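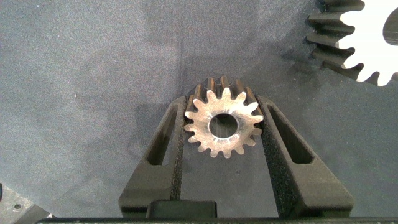

A small metal spur gear with a round central bore.

Plirden Skills Meet

Reading time: 2 minutes

The Plirden Skills Meet is a yearly competition for students on vocational courses, held each February in the town of Plirden. It covers engineering, catering, health care, joinery and office practice. Entrants are between 16 and 19 and must be enrolled at a member college.

History

The meet grew out of a bench-fitting contest between two colleges, Karitz and Renaud, whose engineering departments shared an examiner. Catering was added in its third year and health care in its fifth. The contest moved to Plirden when the hall at Karitz became too small. Daniyal Orakzai, a former lecturer in workshop practice at Renaud, was the first full-time organiser and wrote the rulebook still in use, with amendments.

Format

Students qualify through heats at their own colleges. About 900 reach the meet itself, which lasts 2 days. Practical tests take up the first day and the morning of the second. The afternoon is given over to interviews and the awards ceremony. Engineering entrants work from a drawing they have not seen before and are marked on accuracy, finish and safe working.
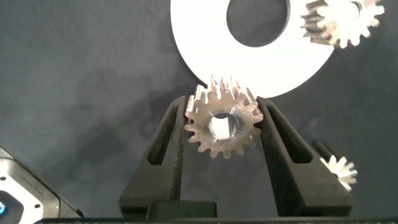

Marks are given out of a hundred, with a separate written paper counting for a fifth of the total. Ties are settled on the written paper. Appeals must reach the chief judge within an hour of the results being posted, and a second panel re-marks the work without seeing the first score.

Funding

Entry fees cover judges' travel and hall hire. Treteck, a tool supplier, has paid for the engineering prizes since the move to Plirden. The travel fund paid out 3,670 pounds at the most recent meet, mostly to students from rural colleges.

Comments

fitter_jo: The tie-break used to be the interview. Does anyone know when it changed?

Évan Lacroix: The year after the move, I think. I judged joinery then and we all got a new marking sheet.

marl77: Is health care still split into junior and senior? The article doesn't say.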